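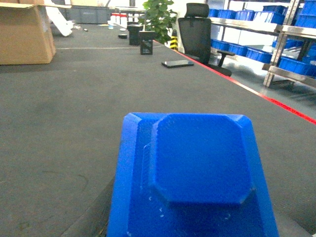

Does a side bowled out early get its run rate worked out on the overs it faced?

The rate is worked out on the full quota of overs, as if the side had batted to the end.

Home Scores Tables Notes Archive

I have had to explain this twice since the Vanora league table went up in June, so it can go here. Dristden were all out for 101 in 49 overs of a 50-over match. Kofi Quansah, who scores for them, entered 49 in the overs column of the league sheet. The sheet divided 101 by 49 and gave 2.061. The correct figure is 101 divided by 50, or 2.020. The gap is 0.041 for one match, and it shrinks further once the season totals are added in, but Dristden and Caldeira were level on points and the third decimal place was deciding the order.

The rule also applies in the other direction. The bowling side is credited with a full 50 overs bowled when it dismisses the opposition. If one column is corrected and the other is left alone, the two teams end up with figures that don't agree for the same innings. I found both columns wrong in the sheet for this match.

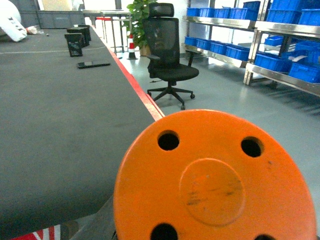 Bench with the red border strip, phone face down on the mat.

A successful chase is treated differently. A team that passes the target with overs in hand is charged only for the overs it used, so a quick chase lifts its rate. Overs must be converted before dividing. The scorebook notation 49.2 means 49 overs and 2 balls, so the decimal value is 49.333. Most of the homemade sheets I have looked at divide by 49.2 and nothing complains, as the answer looks reasonable.

Shota Kuroda suggested storing balls only and converting at the last step. I have now done this in my copy. Each innings has three inputs: runs, legal balls, and a flag for all out. When the flag is set, the ball count is replaced by the quota. Wides and no-balls add to runs and never to balls.
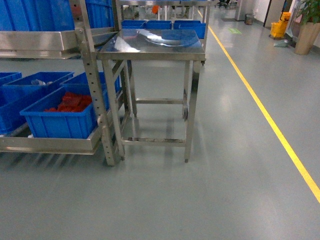 The remaining problem is a shortened match. Our playing conditions say the quota is the revised number of overs, but they don't say what happens when the innings is cut after it has started. I use the revised quota for both sides and the adjusted target less one for the side batting first. Stevomov's sheet uses the original score. I have written to the league to ask which is intended and will update the formula when I get a reply.

2 comments Share Older post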